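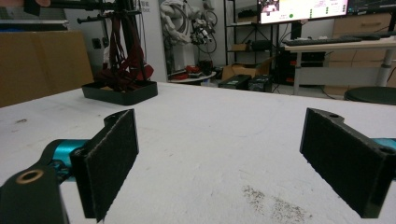 Teaching a Gripper by Hand

The fastest way to teach a robot to pick things up may be to leave the robot out of it for a while. At the Adar lab, most of the training for a manipulation project called Pretness happens at a plain white table, with a person holding the gripper.

The tool has two black fingers with textured pads on their inner faces, and a camera that looks down past them at the work. A person carries it to an object, closes it, moves the object and lets go. The camera records the whole thing. Later, software works out the path the tool took through the room and pairs each point on that path with the picture seen at that moment.

Those pairs are what the robot learns from. When the trained program runs on an arm, it gets the same kind of view, with the fingers in the same part of the picture, and predicts where the hand should go next.

The older way of doing this is to drive the arm itself from a second set of controls. It works, but it is slow. The arm has to be powered, checked and watched, and the operator can't feel what the fingers feel. People using the handheld tool feel an object slip and tighten their grip without thinking about it.

The Pretness group wanted to know how much that matters. They picked 7 tasks, all of them things that can be done on a tabletop with one hand: lifting a cup by the rim, laying a strap into a tray, standing a bottle upright, and so on. For each task they collected one set of recordings with the handheld tool and one by driving the arm. Both sets took the same amount of staff time.

The handheld sets came out much larger, as expected. Programs trained on them did better on most of the tasks. The gap was widest with soft items. A strap never lands the same way, and the operators driving the arm tended to approach it from one safe direction every time. With the tool in hand, people came at it from all sides, so the program saw more ways of getting there.

Standing the bottle upright went the other way. People are good at turning a wrist to an angle the arm can't reach, and a program trained on those turns asks the arm for something it can't do. The group now runs every recording through a check that throws out paths beyond the arm's limits. It costs them some data. In the bottle task it costs them a lot.

Timing caused trouble too. A person's hand slows down before contact and speeds up after, and the first programs copied the speed without copying the care. The arm reached the object early and pushed it across the table. Slowing playback near the moment of grasp fixed most of this.

Then there is the question of rooms. A program trained at one table can come to depend on what sits behind it, such as a bright monitor or a shelf. To test this, the group took the tool to a second site, Wornine, and recorded in 17 different spots there, changing the height of the work surface and the lighting. Adding those recordings made the program less likely to fail when it was moved. It also made it slightly worse at the original table, a result the group has repeated and can't fully explain.

The software that sorts and trims the recordings is called Antal. It flags sessions where the path was lost, usually when the tool came so close to a blank surface that the camera had nothing to track. White tabletops are hard on it. Scuffs and smudges give it something to hold on to, and the group has stopped wiping its tables down between sessions.

Work since July has turned to tasks that need two hands, with one tool in each. The paths of the two tools have to line up closely, and small errors that did no harm with one hand now leave the fingers closing on air. So far the group has folded towels and opened boxes this way. Opening boxes is the less reliable of the two, mostly when the flaps spring back.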